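Primeros pasos con la pinza de mano Tirnano: grabar tus propias demostraciones con ropa

Llevo dos semanas con el kit Tirnano de Backlund y tenía muchas ganas de escribir esta guía. Es una pinza que se sujeta con la mano, con la cámara montada encima, y sirve para grabar tareas que luego aprende un brazo robótico. Yo la uso con ropa, que es lo más difícil y también lo más divertido (¡la tela nunca cae dos veces igual!). Cameron Mowat me prestó su segunda unidad para comparar y todo lo que cuento vale para las dos.

Lo que necesitas

El kit con la batería cargada, una tarjeta de memoria vacía, una superficie blanda y unas cuantas prendas. Una cama va de maravilla. Las colchas estampadas me dan mejor resultado que las lisas: el programa de Backlund encuentra enseguida puntos a los que agarrarse para calcular el movimiento.

Paso 1. Ajusta el gatillo

Viene durísimo de fábrica. Afloja el tornillo de la empuñadura con la llave pequeña hasta que puedas cerrar las mordazas con dos dedos. Ábrelas y ciérralas varias veces; tienen que volver solas hasta el tope. Si se quedan a medio camino, te has pasado: aprieta un cuarto de vuelta.

Paso 2. Calibra

Pasa la pinza despacio por encima de la superficie, en forma de ocho, mientras parpadea la luz verde. Con una pasada tranquila basta. Yo las primeras veces iba con prisas y el mapa salía torcido — en el manual lo dicen, pero en la página 9 y en letra minúscula.

Paso 3. Coloca la prenda y acércate

Empieza por algo pequeño y de un solo color. Extiéndelo sin esmerarte demasiado, que las arrugas también enseñan. Baja con las mordazas abiertas del todo y detente un instante antes de llegar a la tela. Me encanta esta parte, porque la lente es tan amplia que ves a la vez las puntas y media cama.

Fíjate en las almohadillas estriadas de la cara interior de cada punta: son las que trabajan. Con la tela beige sobre la colcha rosa de flores se distinguen muy bien el borde y la arruga larga de la parte superior, y así es fácil decidir por dónde entrar.

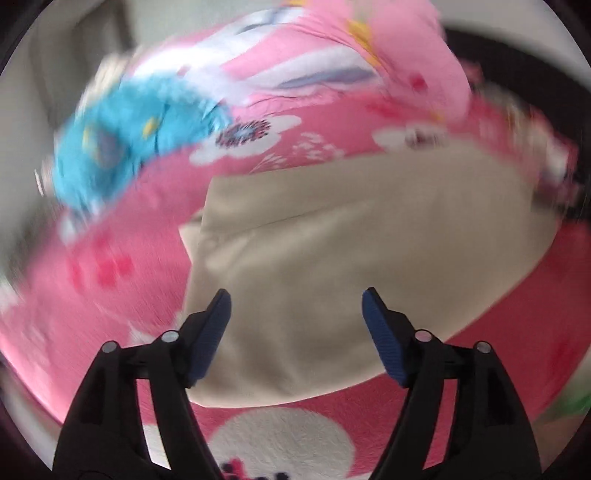

Paso 4. Agarra, levanta y dobla

Elige una esquina o un borde, apoya una punta a cada lado y cierra sin tirones. Levanta solo lo justo y lleva la tela hasta donde quieras el doblez. Suelta abriendo despacio. Si se te escapa, sigue grabando y vuelve a intentarlo; Yae Ebihara, que lleva el foro de usuarios, recomienda guardar también esas tomas en una carpeta aparte.

Paso 5. Revisa antes de seguir

Cada 4 tomas paro y miro los vídeos en el portátil. Busco dos cosas: que las puntas se vean en todo momento y que no haya giros bruscos de muñeca. Las tomas borrosas al principio o al final se recortan sin problema con el editor incluido.

Lo que mejoraría

El cable es corto y la tapa de la tarjeta pide uñas largas. También me gustaría poder cambiar las almohadillas sin desmontar la punta entera. Aun así, es el aparato con el que más he disfrutado este año, y cuando el brazo dobló su primer paño en mi mesa di un grito que asustó al perro.

En la próxima entrega, calcetines — y cómo subir las tomas al programa de entrenamiento.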